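Landline thread! I have been meaning to write this one up for weeks and I finally have a cup of tea and a free hour, so here goes. 1/17

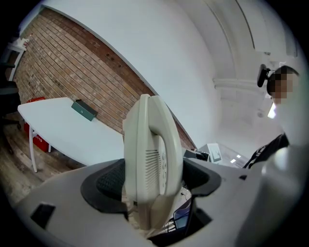 Cream handset, keypad right there in the grip. Brick wall and white table also present.

2/ So, desk phones. I love them. I grew up in a house where the phone lived in the hall and the cord reached exactly as far as the second stair, and I think that did something permanent to me.

3/ Look at that color, though!! Cream, or off-white if you're being strict, with the little buttons in the same plastic as everything around them. I could stare at that column of keys all afternoon (I have stared at that column of keys all afternoon).

4/ Also the grille. Small horizontal slots, lined up like a tiny radiator. I'm a sucker for any object where you can see where the sound goes.

5/ Some background for anyone new. I look after the phones and odds and ends at Thevar, which is a shared workroom in an old building in Hurnton. Brick walls, plank floors, terrible cell signal. Really terrible. You get one bar if you lean out over the bike rack.

6/ Which means the landline matters! People use it for calling clients, calling the dentist, calling the sandwich place. Back in December we had a month where it was the only thing in the building that could reliably reach the outside world and I was so proud of it.

7/ OK, practical stuff, I get asked about cleaning more than anything. Phones get gross. They go on faces. Wipe one down before you do anything else with it and you'll be amazed what comes off on the cloth.

8/ My routine: unplug it. Soft cloth, barely damp, one drop of dish soap. Do the back and the edges first, then the ends. Dry cloth straight after. Don't spray anything at the phone, ever, spray the cloth if you must spray something.

9/ For the slots use a dry toothbrush, a soft one, and hold the handset with the slots facing DOWN so the crumbs fall out and don't get pushed in. I did it face up for years. Years!

10/ Around the buttons I like a wooden toothpick with a bit of cloth over the tip. Go slowly. It's weirdly relaxing, put a podcast on.

11/ Yellowing is a different question. Old light-colored plastic can shift over time and soap won't bring it back. There are whole forums about peroxide and sunlight and I've read a lot of them, but I've never tried it on a phone I cared about. I like a bit of warmth in the color anyway.

12/ Cords! If yours is curly and has turned into a knot, unplug it at one end and let the loose end hang and spin itself out. Takes a minute or so and it's the most satisfying thing you'll see all week. If it has kinks going the wrong way, wind it backwards around a broom handle and leave it overnight.

13/ Extensions at Thevar, since three of you asked: 200 is the front desk, 244 is the long table, 513 is the kitchen. I'd like 600 for the upstairs room but upstairs keeps saying they don't need a phone. They do need a phone.

14/ If you're shopping secondhand, pick the thing up before you buy. You want to feel how it sits against your ear and shoulder. Press every key and see that each one comes back up. Listen for rattles. And check the plug at the end of the cord for a broken clip, because that's the bit that goes first.

15/ Best place near us is Lirkavura, the secondhand shop down the hill. Two shelves of phones behind the lamps, some of them still with somebody's speed dial list taped on. I always read the lists. There was one that had "Mom," "Mom work," and "Mom other" and I think about it a lot.

16/ Skestisach (the repair evening, not the band) does phones too if yours has a crackle. Bring the whole set, base and handset and both cords, even if you're sure which part is the problem. I brought only a handset last time and had to go all the way home for the cord.

17/ That's the thread! Reply with your phones please, I want wall phones, I want clear ones, I want the one shaped like a duck if you've got it. And if anyone has a spare clip-on shoulder rest in cream, my messages are open.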